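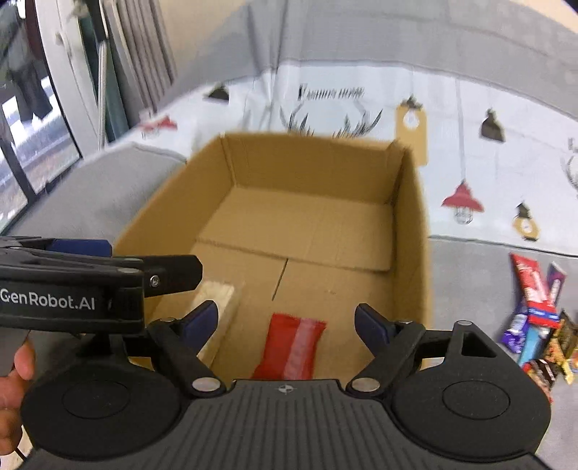 Chapter 4
Teaching by Demonstration

4.1 Two ways to show a task

A robot can be given a task in a written program, with every position and speed set down in advance. It can also be shown the task by a person. This chapter deals with the second method, which has two main forms.

In remote control, the person stands apart from the robot and moves it with a leader arm, a joystick or a headset. The robot's own joints do the work, so every recorded movement is one the robot is able to make. The drawback is speed. Operators new to the Bravon arm, described in Chapter 3, took 83 seconds to pack one small order by remote control.

In hand-held demonstration, the person carries the gripper itself and does the job directly. A camera on the tool records what the gripper would see if it were fixed to an arm. Two tools can be used together, one in each hand, for work such as handling packets in a cardboard box. No robot need be present. The movements must later be checked against the reach of the arm that will repeat them, and some will have to be thrown away.

4.2 How many demonstrations?

The answer depends on how much the task varies. Toshiko Tsuji and Masanobu Kaneko compared two sets of recordings made for the Degefa packing trial. The first held 300 demonstrations, all made at the same table. The second held 108, spread over several rooms, with different cloths, boxes and lighting. The arm trained on the smaller set did better in a room it had not met before. We return to their results in Section 4.6.

Soft packets need particular care. They bend when gripped, slide over one another and often lie with one end under something else. A demonstrator should approach with the fingers open, close them slowly, and keep the packet in view of the camera for as long as possible.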